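4. Comparing grippers on the same arm

This section explains how to fit two grippers in turn and test them under the same conditions. Allow a full morning for it. You should already have finished section 3 (Fixing the base and running the cables) and the arm should be able to reach its home position without a fault code.

4.1 What you need

Zaltine arm with base and power supply
Wallthorpe two-finger gripper, wide
Bratach two-finger gripper, narrow
Hex keys and a small driver
Test objects (see 4.3)
A copy of the results sheet from the back of this guide

4.2 Fitting the gripper

1. Send the arm to home and wait until the joints stop.
2. Switch off at the supply, then pull the plug. The joints will go slack, so hold the forearm with your free hand.
3. Undo the four screws on the wrist plate. Keep them together; the Wallthorpe and the Bratach do not use the same length.
4. Offer up the new gripper with its cable socket towards the forearm. It will only seat one way round.
5. Put in all four screws by hand before tightening any of them. Tighten in opposite pairs.
6. Plug in the gripper cable and press it into the clips. Leave enough slack for the wrist to turn fully both ways.
7. Restore power. The controller should show the gripper type within a few seconds. If it shows "none", go back to step 6.

Caution: Do not fit or remove a gripper with the power on. The fingers may close without warning.

Note: After each change of gripper, run the zero routine again. Without it the controller keeps the finger positions of the last gripper and will report a grip when there is none.

4.3 Choosing test objects

Use things that are awkward in different ways. A plain block tells you very little, as any working gripper will hold it. Our own set was put together by Defne Yaman and includes shiny objects, round handles, flat cards and thin tools. Objects with a rough or glittery surface are useful for two reasons: they give the fingers an uneven contact, and they scatter light, which can upset the depth reading on the wrist camera.

Place the objects on the floor or bench inside the working area, with some close enough together that the gripper has to pick one without pushing its neighbour. A microphone with a rhinestone-covered handle does well as a long object with a heavy end. Try it at several angles, including with the head pointing up and away from the wrist.

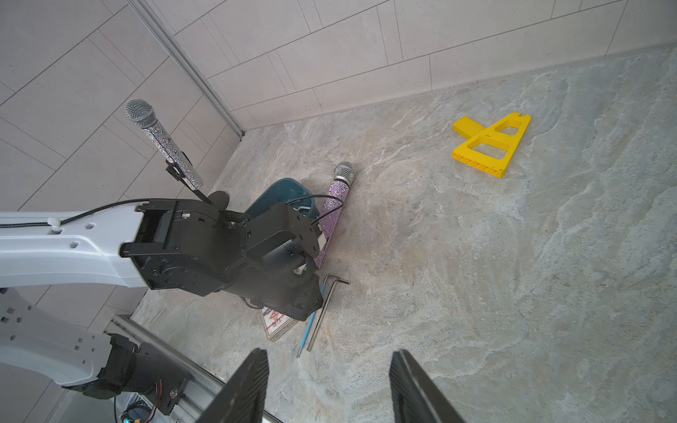 Can I leave the same camera settings in place for both grippers?

Keep the exposure and white balance the same, but redo the hand-eye calibration after every change. The two grippers differ in length, and the old calibration will put the fingers in the wrong place.

4.4 Running the comparison

1. Load the routine called Karakaya from the controller menu. It stores one approach path and repeats it.
2. Set the closing force to 80 on the controller scale. This is a setting number and has no unit.
3. Set the arm speed to "slow" for the first ten attempts.
4. Start the routine. Stay outside the marked area until the arm is back at home.
5. For each attempt, write down one of three results: held, slipped or missed.
6. Put the object back in its starting place by hand and press Resume.
7. When you have finished with the first gripper, repeat section 4.2 and start again from step 1 with the second.

Caution: Press Pause and wait for the steady light before reaching in. The light flashes while the arm is slowing down.

Do not change the force between grippers. If one of them drops everything at 80, record that and run a separate set at a higher force on a new sheet.

4.5 Reading the results

The log file lists every attempt with its time and finger position. Our full log for the two grippers has 3,882 attempts, of which 3,341 were marked held. The other results are split between slipped and missed, and these should be kept apart. A slip usually points to the finger pads or the force. A miss points to the camera or the calibration, and changing the gripper will not cure it.

Taner Tuncer suggests checking the pads at attempt 579 or thereabouts, when ours first showed wear at the tips. Replace both pads together, even if only one looks worn.

If the log and your written sheet disagree, trust the sheet. The controller counts any closed finger position above the limit as a grip, including one where the object is caught by its edge and falls on the way up.

4.6 Before you move on

Send the arm home, switch off and label the gripper you have removed. Camera options are covered in section 5.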